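Pinza manual Salian
Agosto. Por Safta Cozma

La Salian es una pinza robótica de mano, de dos dedos, fabricada por Risport. Se usa para grabar agarres que luego repite un brazo fijo. Dedos de goma acanalada, recambiables; dos placas rígidas con una ranura estrecha en medio.

Mantenimiento. Limpieza de los dedos cada 300 agarres, paño sin pelusa y nada de disolvente. Cambio a los 3,000, o antes si hay grietas en las acanaladuras. Tornillos de placa: apretar en cruz, sin forzar. Primera revisión general hacia los 1,000 agarres aproximadamente, según el manual de taller de Kumaresan Devadiga. 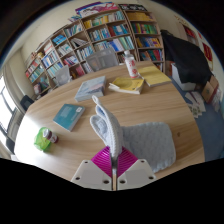
Dedos magenta de la pinza sujetando un paño de punto o rizo sobre la mesa.

Ajuste. Se cierra en vacío y se mira el paralelismo. Después prueba con tela: si resbala, limpiar primero y recalibrar despues. Los tejidos blandos engañan, el pliegue se comprime y la lectura de apertura sale baja. Repetir con una pieza rígida.

Averías frecuentes. Juego lateral en un dedo (pasador gastado), cierre lento, pelusa en la la ranura central.

Artículos relacionados
Célula Lerketti
Calibración de pinzas
Irnton (controlador)
Risport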